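Gathering Demonstrations for a Two-Arm Sorting Task
Final Project Report, Hider Laboratory
Undergraduate Program in Robotics and Control, Clornon Institute

Summary
This report covers the data collection phase of the Hivudcombe project. The purpose of the phase was to record a set of human-guided demonstrations from which a learning system could be trained to pick up small items and place them in a bin. The project team recorded 762 demonstrations, of which 77 were later removed during review. The sections below describe the workspace, the recording procedure, the review of the recordings, and the changes the team recommends for the next group.

1. Background
The laboratory's earlier work on item placement used programmed motions. Each new item required new grasp positions to be entered and tested, and small errors in item placement led to failed grasps. The department therefore asked the team to prepare a set of demonstrations in which an operator guides the arms and the system records joint positions, gripper opening, and camera images together. The training of the control model itself was assigned to a separate project and is outside the scope of this report.

2. Workspace
All recordings were made in a walled workspace with a light work surface. Plain walls were chosen to limit changes in the background from one recording session to the next. Both arms are mounted along the front ledge, and each carries a two-finger gripper. The operator sits outside the walls and controls the arms through a pair of hand-held guide arms of matching layout. Recording software was written in the laboratory and is known as Fülöp. It starts and stops each recording by foot pedal and assigns a label to each file.

At the start of a session, the operator places the bin and one item on the surface according to a printed layout card. The set contains 12 layout cards. The bin stays on the right for half of the cards and on the left for the other half, so that each arm is used as the main arm in a similar number of recordings. The second arm is kept clear of the item with its gripper open.

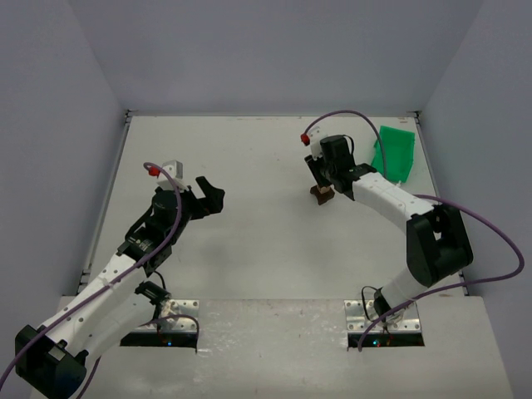

Figure 1. Right arm at the item, with the bin at the far right of the surface.

3. Recording Procedure
Each demonstration follows the same order. The operator moves the main arm above the item, lowers the gripper, closes the fingers, lifts the item, carries it over the bin, and releases it. The arm then returns to its starting position and the recording is closed. A demonstration takes roughly 12 seconds when no correction is needed.

Operators were instructed to approach the item from above and to avoid pushing it across the surface. Corrections were allowed. If a first grasp failed, the operator was to open the gripper, raise the arm a short distance, and try again within the same recording. The team kept these recordings on purpose, as a model trained only on clean grasps may have no example of how to recover from a poor one.

Items with irregular outlines proved the most difficult. Their corners could turn between the fingers during closing, and the operator had to judge the angle of approach before lowering the gripper. Later sessions gave more time to these items.

4. Review of Recordings
Every recording was viewed once at normal speed. A recording was removed if the item left the work surface, if camera images were missing, or if the operator's hand entered the workspace before the file was closed. Missing images were the most common cause. The fault was traced to the storage drive, which could not keep up when 2 camera streams were saved at full size. Image size was reduced for the remaining sessions and the fault did not return.

The team also found that early recordings contained long pauses before the first motion. These were trimmed by Fülöp at the point where any joint began to move. The original files have been kept in the project archive.

5. Limitations
The demonstrations cover one bin and a narrow range of small items. Lighting was held constant, and no recordings were made with more than one item to be sorted. Differences in operator style were not measured, although the operator code is stored with each file.

6. Recommendations
The next group should add layout cards in which the item lies close to the bin, since these positions leave little room for the wrist and are thinly covered at present. Cable routing should be checked before each session, with the arms moved through their full range. The work surface should be wiped down at the same time. Review should take place on the day of recording so that storage faults are found before further sessions are held.

The recordings, layout cards, and review sheets are held by the Hider Laboratory and may be requested through the program office.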